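## 3. Setting up the Orndale stacking chair cart

Read this part before you load anything. The cart holds 128 pounds of patience and a good deal less of neglect.

1. Stand the Fodeo cart on level ground and press down both rear brakes.
2. Slide the upright into its sleeve until the button clicks. If it doesn't click, turn the upright around. Hitting it with a shoe has been tried.
3. Fold each chair completely. A half-folded chair will finish folding on its own, usually with a thumb in it.
4. Load from the middle outward, seats all facing the same way.
5. Run the strap over the top and pull until it stops flapping.

**Note:** The strap is 146 inches long. The leftover end goes in the side pocket and should not trail behind you like a wedding train.
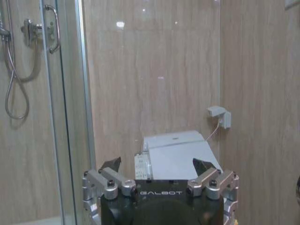 Firdevs Ağca wrote to us that step 4 works better with the first 2 chairs turned backward, so their feet lock together and the stack stops creeping on ramps. We tried it, grumbled, and agree. Do it her way if your hall has a ramp.

**Caution:** Never ride the cart. Never let anyone else ride the cart, however short the hallway.

6. Release the brakes and push from the upright end. Pulling brings the whole load onto your heels.
7. At the door, measure first. A full cart does not become narrower out of politeness.

Squeaky casters need a drop of light oil every November. Replacement brake pedals are sold in pairs, even though it is always the left one that breaks.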